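양팔 분류 작업 기록: 그리퍼 핑거 교체와 손목 카메라 재보정

2021년 10월 23일

지난 글에서 왼팔 핑거 끝이 벌어지는 문제를 적었다. 원인은 핑거를 고정하는 볼트가 아니라 어댑터 판이었다. 출력물의 적층 방향이 하중 방향과 직각이어서, 파지력을 조금만 올려도 층 사이가 벌어졌다. 방향을 돌려 다시 뽑고 채움률은 40%로 올렸다. 무게는 늘었지만 이 팔의 가반하중에서는 문제가 되지 않는다.

작업 내용은 그대로다. 파란 통에 주황색 블록과 AA 건전지를 섞어 두고, 건전지만 골라 초록색 통으로 옮긴다. 단순해 보여도 그리퍼 입장에서는 성가신 조합이다. 블록은 모서리가 있어 대충 물어도 버티지만, 건전지는 원통이라 핑거 면이 조금만 틀어져도 돌아 나간다. 블록 사이에 비스듬히 끼어 있으면 접근 각도부터 다시 잡아야 한다.

핑거 안쪽 패드도 손을 봤다. 처음 쓴 매끈한 실리콘 시트는 먼지가 붙으면 마찰이 급격히 떨어졌다. 지금은 격자무늬가 있는 패드를 쓴다. 접착은 양면테이프로 충분하고, 가장자리가 들뜨면 바로 간다. 패드를 갈면 두께가 미세하게 달라지므로 완전히 닫힌 위치의 영점도 같이 다시 잡는다. 이걸 빼먹으면 얇은 블록을 물고도 빈손으로 판정한다.

손목 카메라 보정은 Nerska로 한다. 작업장에서 Stamatia Katsaros가 짜서 돌려 쓰는 스크립트인데, 체커보드를 상판에 고정하고 손목을 13개 자세로 돌리면서 찍으면 카메라와 툴 사이의 변환이 나온다. 예전에는 10개로 돌렸는데 회전축이 한쪽으로 몰리면 높이 방향 값이 튀었다. 자세를 늘린 뒤로는 재현성이 나아졌다. 이번에 바꾼 설정은 다음과 같다.

접근 높이: 통 테두리 위에서 일단 정지, 이후 저속 하강
핑거 개방: 최대 개방으로 진입, 접촉 직전에 축소
양팔 간섭: 통 중앙을 경계로 구역 분할, 경계 침범 시 오른팔 대기
노출: 자동 해제, 고정값 사용

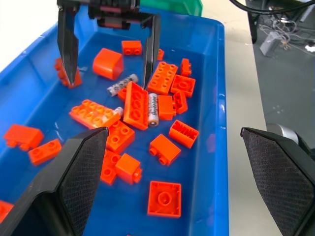
파란 통과 주황색 블록, 그 위의 그리퍼. 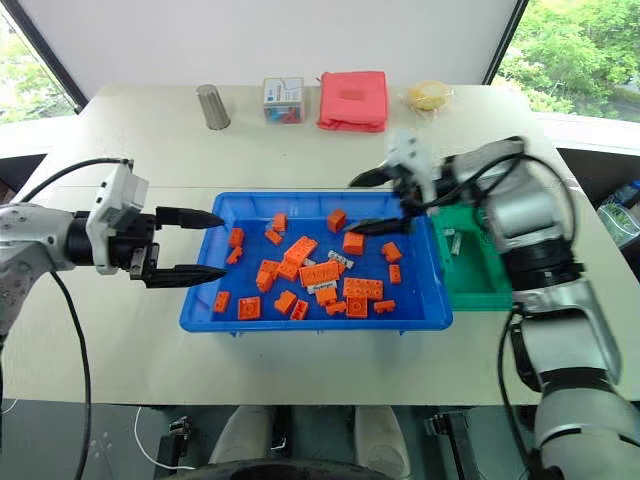
노출을 고정한 이유는 통 재질 때문이다. 광택 있는 플라스틱이라 창 쪽에서 빛이 들어오면 안쪽 벽이 번들거리고, 자동 노출이 거기에 끌려가면서 블록의 경계가 뭉개진다. 색상 기준으로 영역을 나누는 단계에서는 치명적이다. 고정값으로 바꾸니 낮에는 안정적인데 해가 지면 전체가 어두워진다. 조명을 하나 더 다는 편이 빠르겠지만 설치할 자리를 아직 못 정했다.

구역 분할은 임시방편이다. 두 팔의 경로를 함께 계획하는 것이 맞는데, 지금 쓰는 제어 PC로는 계산이 주기를 못 따라온다. 그래서 경계 근처의 건전지는 왼팔이 우선권을 갖고, 오른팔은 대기 자세로 빠졌다가 다시 들어온다. 대기 자세에서 돌아올 때 팔꿈치가 불필요하게 크게 도는 문제가 있어서 중간 경유점을 하나 넣었다. 동작은 느려졌으나 통을 칠 걱정은 줄었다.

케이블은 여전히 불만이다. 손목에서 나오는 선의 여유 길이를 줄이면 마지막 축을 돌릴 때 당기고, 늘리면 상판 모서리에 걸린다. 벨크로 타이 위치를 몇 번 옮겨 봤는데 만족스러운 지점이 없다. 팔 중간에 스프링 거치대를 다는 방법을 생각 중이고, 도면은 그려 두었다. 출력은 다음 주로 미룬다.

소프트웨어 쪽에서는 파지 실패 판정을 바꿨다. 전에는 핑거 간격만 보고 판정했는데, 블록 모서리에 건전지 끝이 같이 물리면 간격이 정상 범위에 들어와 버린다. 이제는 들어 올린 뒤 손목 카메라로 한 번 더 확인한다. 한 사이클이 길어지는 대신 초록색 통에 블록이 섞여 들어가는 일은 걸러낼 수 있다. 로그 형식도 같이 바뀌어서 예전 로그는 새 뷰어에서 열리지 않는다. 변환 스크립트는 저장소의 tools 폴더에 넣어 두었다.

11월에는 핑거를 알루미늄으로 가공해 볼 생각이다. 출력물은 수정이 빨라서 좋지만 끝부분 휨이 남는다. 가공 견적은 아직 받지 못했고, 도면의 공차부터 다시 정리해야 한다. 어댑터 판의 STL은 볼트 구멍 치수를 한 번 더 확인한 다음 올리겠다.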